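House rules for recording with hand-held grippers in a real kitchen?

5 min read

Facundo Farías

Hi all. I run the home recordings for a small project called Osasis, and I've been told to write our house rules down before we add any more people. I've got a page and a half of scribbles and I'd love to hear what other groups do before I turn it into something official.

The setup is simple enough. One person, two hand-held grippers, one table in somebody's kitchen in Dridthorpe. The job is utensil tidying: chopsticks, forks, spoons, whatever the household has, picked up off the cloth and put in a container. We've got 1252 takes so far, and when I went back through them last weekend I tossed 312. That's a lot! Some were plain old drops, which I know some people keep, but most were things a decent rule would have prevented. Start of the take missing, somebody's phone going off and the operator turning to look at it, a cable snagging on a cabinet handle, that kind of thing.
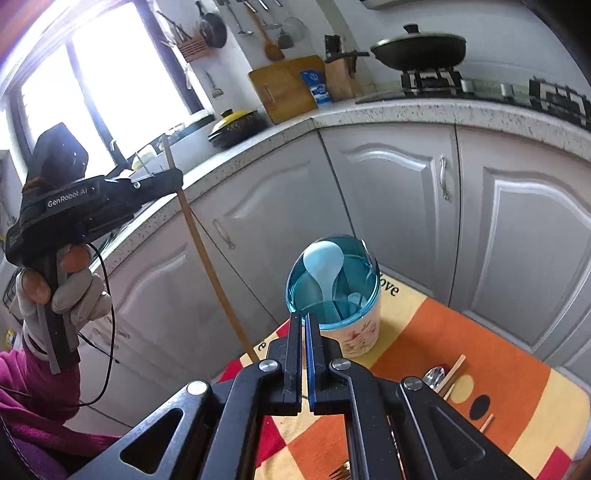 So my first question is about handovers between left and right. Our operators like to pass a chopstick from one gripper to the other when it's lying at a bad angle. I think that's great, it's what a person would do, but two of our operators always do it and one never does, and now the takes don't match. Do you write down "pass if needed" and let people judge? Or do you make handovers a separate task with its own name? I've gone back and forth on this so many times.

Second question is how much of the kitchen you clear. My draft says knives off the table (obviously), burners off, nothing on the floor where the operator has to step. It doesn't say anything about pots on the stove or stuff on the counter, and I kind of like leaving all that alone — a kitchen somebody cooks in has a pan on the stove. But a guy who looked at our draft wanted everything put away so that every take starts the same.

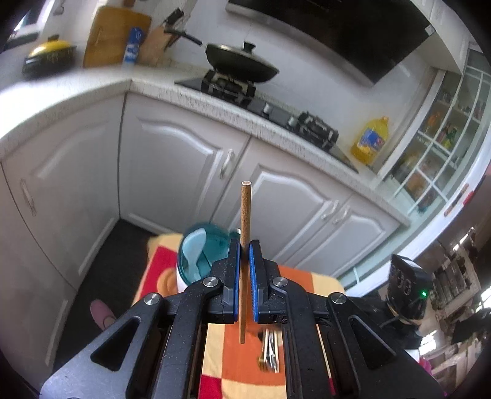
Third one, and then I'll stop. What do you do about grip? Thin round sticks roll, and new operators squeeze the trigger all the way every single time, even on a spoon. Then they lift, and the thing pivots in the jaws and they fix it with the edge of the container. Is that a keep or a toss? My draft says "grasp near the middle, lift straight up, pause, then move," but when people follow that to the letter they look like they're defusing a bomb.

Anything you've got, even one line, would help. If you have a sheet you're willing to share I'll buy you a coffee next time you're in town.

Blagoje Kovačević

Oh, I have opinions on this one. I did this for most of a year and wrote the sheet we used at Lasley, then rewrote it in August after everyone had quietly stopped reading the first version. It was 9 pages. Don't do that. The second version fit on one side of a card and lived taped to the inside of the equipment case.

On handovers: name it. We had "one hand" and "pass allowed" as two versions of every tabletop task, and the operator picked the version out loud before starting. If you leave it to judgment and don't record which rule was in force, you can't sort it out later, and you will want to. I wouldn't throw away what you've got, though. Go back and tag them. It's a boring afternoon but you only do it once.

For the pass itself we had these:

- Receiving gripper closes first, giving one opens second. Sounds silly to write down, but tired people get it backwards.
- Do it over the table, never over the floor or the stove.
- Keep a gap between the two sets of fingers on the stick. Tip on tip is how you chip pads.
- If it drops, leave it, put both grippers still, end the take, mark it as a drop. Don't chase it across the cloth.

On clearing the kitchen, I'm with you and against the other guy. Clear for safety and leave the rest. What we did insist on was that things stay where they are for the whole session, so if the lid's on the pan at take one, it's on the pan at the last take. And ask the household what they'd like put away. Mail, pill bottles, family pictures on the fridge, school papers with a kid's name on them. We walked through with them before we unpacked anything and they signed off on what would be in view, and they could change their mind at the end of the day and have the whole session deleted. I'd put that at the top of your card, above anything about grasping.

Stove: burners off isn't enough for me. Off, and checked by a second person, and no recording if a pan is still warm. Sleeves too. Loose ones catch on the linkage, so we had people push them up or wear something snug. Shoes I was picky about as well, closed toe if anything heavy or sharp is on the task list. For chopsticks I let it go.

Cables, yeah. If you've got one hanging off the side, give it enough slack that the wrist can turn over, then clip it to the forearm. Have the operator do one big slow stretch to each corner of the table before the first take. If it tugs anywhere, reroute it right then.

Grip: keep the pivots, I'd say, as long as the stick ends up in the container and the operator didn't use a free finger to help. Fixing it against the rim is a real skill. But "pause, then move" — drop the pause. You're training people to freeze. We wrote "lift like you're not thinking about it" and it worked better than any number I ever put on paper.

pancake_dave

whatever you do make them take breaks. those things get heavy!! my wrist was shot after two days. we did 20 minutes on and 10 off, and swapped people after lunch. also wipe down the handles and don't share gloves, gross

never did handovers so can't help there

Marnie from Yáñez

I agree with nearly all of that, but I'd push back on letting operators announce the version themselves. Ours forgot by mid-morning, every time. We put it on the task list instead, so the person at the laptop reads it out and the operator repeats it back. It takes two seconds.

The other thing I'd add is a rule for where things go at the start. I don't mean measured spots, just "spread, not touching" or "in a pile," and then switch between them on purpose. Out of the 1874 takes in our first batch, almost all had the utensils lined up neatly side by side, because people are tidy and they reset the table the way they'd set it for dinner. Nobody had told them otherwise. These days somebody who isn't recording does the reset and the operator looks away until it's done.

For your tosses, write the reason down each time, even if it's one word. You'll know pretty quickly which line on the card isn't doing its job.

Facundo Farías

This is so helpful, thank you all. I'm splitting the handover task tonight and tagging the old takes this week (pray for me). The household sign-off is going at the top of the card, and the pause is gone. Blagoje, if you still have the one-side version somewhere, I'd really like a copy, and the coffee offer stands.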